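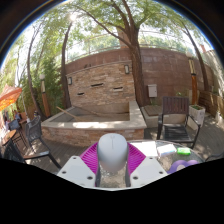 Cameron Baxter wrote back that the stairwell B light was already out at the last walk-round and he'd rather it went down as a fail this time, no more "monitor".

Fair enough. Down as a fail.

Kindinura offices, Flestcombe – fire and general safety walk-round
Last updated: March
Checked by: Eilidh Nisbet

EXITS
Front door – OK. Opens clean, sign lit.
Rear door – OK but stiff. Push bar needs a good shove. Oil it.
Stairwell A – OK
Stairwell B – FAIL. Emergency light dead. Menzies to quote, chase Thursday.
Corridor by mail room – FAIL. Boxes both sides agian. Moved them myself, will be back by lunch I expect.

EXTINGUISHERS
7 on the list, 7 found. Tags in date exept the one by the kitchen, tag missing altogether. Pin and gauge fine. New tag ordered.
Sign over the copier unit has dropped off. Stick it back up.

ALARM
Weekly test – done, heard on both floors. Faint in the back meeting room with the door shut. Ask the alarm people.
Log book – two weeks not signed. Who had it?

ELECTRICAL
Power strips – one plugged into another under the window desks. Unplugged. Please don't.
Space heater, accounts – no test sticker. Out of use till checked.
Breaker panel – clear in front, 30 inches or better. Labels readable.

STORAGE
Top shelf, stock room – too close to the sprinkler head. Bring it down a row.
Rack load plate says 275 lb per shelf. Paper shelf looks over to me – spread it out.
Step stool – wobbly foot, binned. Borrow the Cestalcombe one for now.

FIRST AID
Kit 1 OK. Kit 2 short on burn gel and tape.

Recheck of fails in about 2 weeks. Cameron to sign.

Questions: Eilidh Nisbet, front office | © Kindinura | Back to top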